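로봇 손을 잡고 일을 가르치는 법

처음 배운 건 힘을 빼는 법이었다. 로봇 얘기를 쓰러 갔는데 내 어깨 힘부터 빼라니, 좀 억울했다. 5월 내내 나는 Pruken이라는 작은 작업실을 드나들었다. 로봇 팔에게 부엌일 비슷한 것들을 가르치는 곳이다. 그릇을 옮기고, 컵을 걸고, 숟가락을 집는 일. 내가 매일 아침 눈도 덜 뜬 채로 하는 그런 일들 말이다.

가르치는 방식은 크게 두 가지다. 하나는 손으로 직접 잡고 끄는 것. 버튼을 누르고 있으면 팔의 관절이 부드러워지고, 그 상태로 손목께를 잡아 원하는 데까지 데려간다. 로봇은 그 길을 기억한다. 자전거 뒤를 잡아 주는 것과 비슷하겠거니 했는데 해 보니 전혀 아니었다. 오히려 키 큰 친구에게 춤을 가르치는 쪽에 가깝다! 내가 오른쪽으로 가고 싶으면 팔꿈치가 먼저 어디로 갈지를 생각해야 하고, 팔꿈치를 신경 쓰다 보면 손끝이 돌아가 있다. 접시 하나 집는 동작을 가르치는데 내 몸이 테이블을 반 바퀴 돌았다.

다른 하나는 원격 조종이다. 떨어진 자리에서 조종 장치를 움직이면 팔이 따라온다. 작업실에서는 Nadetti라는 프로그램을 쓰는데, 내 손이 움직인 거리와 로봇 손이 움직이는 거리의 비율을 바꿀 수 있다. 멀리 갈 때는 크게, 물건 근처에서는 작게. 처음엔 이 비율이 영 적응이 안 돼서 그릇 앞에서 한참을 머뭇거렸다. 게다가 손에 닿는 느낌이 없다. 집었는지 스쳤는지 눈으로만 판단해야 하니까 나도 모르게 고개가 자꾸 앞으로 나간다. 집에 오면 목이 뻐근했다.

그런데 이상하게 나는 원격 쪽이 더 좋았다. 손으로 끌 때는 내 팔과 몸통이 로봇 앞을 가리는데, 나중에 그 기록으로 학습을 시키려면 그게 꽤 골치 아픈 모양이다. 물건을 집는 중요한 순간마다 내 등이 떡하니 버티고 있으니 말이다. 떨어져서 조종하면 테이블 위에는 로봇과 물건만 남는다. (그리고 솔직한 이유 하나 더, 앉아서 할 수 있다.)

레몬, 접시, 숟가락 꽂힌 그릇, 와인 랙까지, 테이블에 오르는 살림은 우리 집 싱크대 옆이랑 별반 다르지 않다.

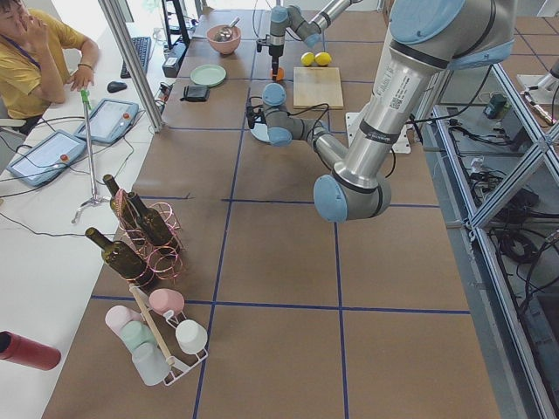
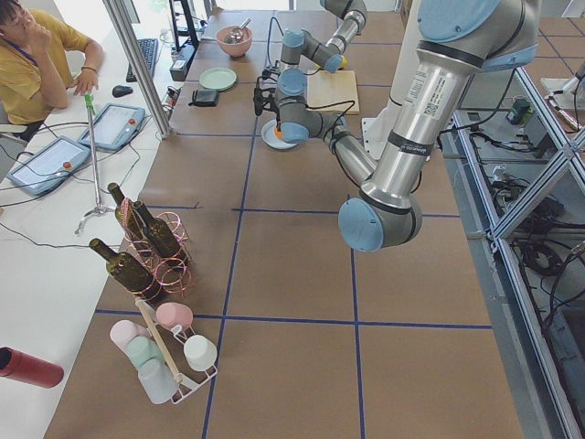

Awwad에게 제일 어려운 게 뭐냐고 물었더니, 로봇이 아니라 사람의 버릇이라는 답이 돌아왔다. 사람은 자기가 얼마나 많이 고쳐 잡는지 모른다고 했다. 컵을 집을 때도 한 번에 딱 집는 게 아니라 손가락이 닿은 뒤에 살짝 돌리고, 밀고, 다시 쥔다는 것이다. 그걸 빼고 깔끔한 동작만 보여 주면 로봇은 조금만 어긋나도 어쩔 줄을 모르고, 반대로 망설임까지 다 보여 주면 망설임까지 배운다고. "그래서 저는 실수한 시범을 바로 지우지 않아요. 실수하고 나서 잘 돌아온 거면 남겨 둡니다."

그 말을 듣고 나니 내 시범이 달리 보였다. 나는 조금만 삐끗하면 처음부터 다시 하겠다고 우기는 쪽이었다. 피아노 학원에서 틀린 마디를 못 넘기고 첫 줄로 돌아가던 그 버릇 그대로다. 그날부터는 틀려도 일단 갔다. 그릇 테두리를 건드리면 살짝 물러났다가 다시 들어가고, 접시를 비스듬히 잡으면 내려놓고 고쳐 잡았다. 예쁘진 않아도 써먹을 데는 있는 시범이라고 한다.

한 가지 일을 가르치려고 모은 시범이 지금까지 3000개가 넘는다. 내 몫은 그중 아주 일부고, 그나마 하루에 제일 많이 한 날이 아홉 개였다. 변명을 하자면 컵걸이가 문제였다. 컵을 걸려면 가로대가 컵 안쪽으로 들어가야 하는데, 조종하는 자리에서는 그 안쪽이 안 보인다. 감으로 넣는 수밖에 없고, 감이라는 건 하루 이틀에 생기지 않는다. 와인병은 또 다르게 사람을 긴장시킨다. 플라스틱 컵이야 떨어뜨려도 달그락 하고 말지만 유리병은 생각만 해도 손바닥에 땀이 찬다.

시범을 고르는 일도 옆에서 구경했다. Fuveo라는 정리 도구로 기록을 하나씩 넘기면서 쓸 것과 버릴 것을 나누는데, 이게 은근히 재미있다. 누가 조종했는지 이름을 안 봐도 대충 알겠더라. 급한 사람은 물건 바로 위에서 뚝 떨어지듯 내려가고, 조심스러운 사람은 옆에서 살살 다가간다. 나는 도착하기 직전에 꼭 한 번 멈춘다. 숨을 참는 지점이라는 걸 화면을 보고야 알았다. 내 숨 참는 버릇이 로봇에게 옮아가면 어쩌나 걱정했더니, 여러 사람 시범을 섞기 때문에 한 사람 버릇은 웬만큼 묻힌다고 한다. 조금 서운했다.

순서도 매번 바꾼다. 접시를 오른쪽에 놓았다가 왼쪽에 놓고, 그릇을 멀리 밀어 두기도 한다. 늘 같은 자리에 두고 가르치면 로봇은 접시를 찾는 게 아니라 자리를 외워 버린단다. 우리 엄마가 찬장 정리를 새로 한 날 내가 컵을 못 찾아 헤매던 것과 똑같은 얘기라 혼자 한참 웃었다.

마지막으로 간 날엔 내가 가르친 동작이 섞인 프로그램을 돌려 봤다. 조종 장치에서 손을 떼고 가만히 앉아 있는데 손가락이 저절로 움찔거렸다. 팔은 그릇 앞까지 잘 가다가 엉뚱한 데서 멈췄고, 다시 다가가서 숟가락 손잡이를 집었다. 두 번째는 못 집었다. 세 번째는 집었는데 놓을 데를 못 찾았다. 작업실 사람들은 덤덤하게 다음 시범 목록을 적기 시작했고, 나는 외투를 벗고 다시 조종석에 앉았다. 컵걸이부터 하자고 했는데 그건 다음에 하자고들 했다.

기사 문의는 편집부로 | 무단 전재 및 재배포 금지 | 2024-05-17 | 맨 위로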